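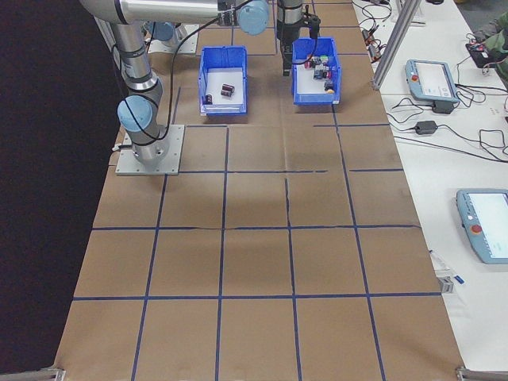 Olex 집기 연구 자주 묻는 질문

안녕하세요, Olex 프로젝트 페이지까지 찾아와 주셔서 고맙습니다. 논문을 공개한 뒤로 메일을 참 많이 받았는데요, 답장을 쓰다 보니 비슷한 내용이 자꾸 겹쳐서 한데 모아 두었습니다. 조금 길더라도 편하게 읽어 주세요.

Olex는 어떤 방법인가요?
작은 물건이 뒤섞인 통에서 하나를 골라 옆 통으로 옮기는 동작을 사람의 시연으로 배우는 방법입니다. 특징이라면 집기에 실패한 시연도 버리지 않고 학습에 넣는다는 점이에요. 처음에는 저희도 반신반의했는데, 미끄러졌다가 다시 잡는 순간에 배울 거리가 꽤 많더라고요.

시연은 얼마나 필요한가요?
물건 종류마다 60회를 모았습니다. 더 적은 양으로도 해 보았지만 납작한 물건에서 성능이 뚝 떨어져서, 아직은 그보다 줄이시라고 권해 드리기가 조심스럽습니다.

결과는 어느 정도인가요?
처음 보는 배치로 100번 시험해서, 실패 시연을 뺀 모델은 44번, 모두 넣은 모델은 71번 성공했습니다. 아직 갈 길이 멀지요. 그래도 같은 팔, 같은 그리퍼로 얻은 차이라서 저희는 무척 반가웠습니다!

작업대에 붙인 파란 테이프 격자는 꼭 있어야 하나요?
모델은 격자를 전혀 쓰지 않습니다. 시험을 시작할 때 통을 같은 칸에 맞춰 놓으려고 저희가 눈으로 보는 용도예요. 갈색 종이를 깔고 그 위에 테이프로 칸을 나누면 되니, 따라 해 보실 분은 부담 없이 준비하셔도 됩니다.

그리퍼는 두 손가락짜리만 되나요?
지금 공개한 가중치는 두 손가락 그리퍼 기준입니다. 흡착식도 문의가 많아서 후속 과제인 Culness에서 다루고 있는데, 데이터 형식이 달라 그대로 바꿔 끼우실 수는 없습니다.

로봇 팔 두 대를 동시에 움직이나요?
이번 논문의 실험은 모두 한 번에 한 대씩 움직여 진행했습니다. 두 팔이 통 하나를 나누어 쓰는 실험은 충돌 회피 부분을 더 다듬은 다음에 소개해 드릴게요.

코드와 데이터는 어디서 받나요?
Zelard 저장소에 학습 코드와 시연 데이터를 함께 올려 두었습니다. 설치하다가 막히시면 저장소 게시판에 오류 메시지를 통째로 붙여 주세요. 앞뒤를 잘라 주시면 저희도 한참 헤매게 된답니다. 토요일에는 답이 조금 늦을 수 있습니다.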